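Stutlow PC strip-down set

README

Maintained by Joelle Mansour and Gordon Gauthier at the Hawthorne shared workshop.

Contents

Recordings of a robot arm taking parts out of, and putting parts into, scrap desktop computers. 419 episodes, one folder each. Of the 3,558 clips cut from them, 648 are held back for testing. The split is by computer, so no tower appears on both sides.

Layout

episodes/ joint positions, gripper state and video
clips/ start and end times, one line per clip
labels/ part name, action, outcome
fixture/ drawings for the plate, revision 9

Joint angles are in radians, times in seconds from the start of the episode. Gripper state is 0 for open and 1 for closed. Episodes recorded before the October rewiring have no wrist current column; the loader fills it with zeros.

Bench set-up

1. Bolt the arm at the far side of the slatted table and run the homing script.
2. Lay the tower on its side with the panel off and the inside facing up.
3. Put the fixture plate to the left of the tower. Small parts go in its slots and pockets. Check that nothing overhangs the chassis.

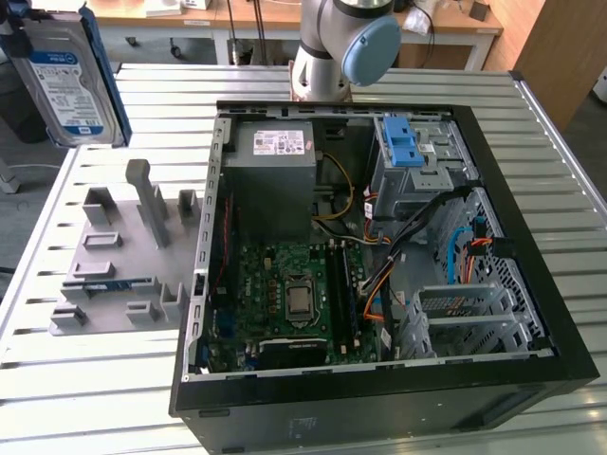 4. Start the Dilusar logger, then the arm controller. In the other order the first few seconds lose their time stamps.
5. Run check_pose.py and stop if it reports an offset above the limit in config.txt.

Known problems

Outcome labels for RAM modules were entered by hand and do not separate "seated" from "resting in slot". Cable actions are few and should not be used alone for training. Gordon is relabelling both.

Licence

Free for non-commercial use. Credit the Stutlow set.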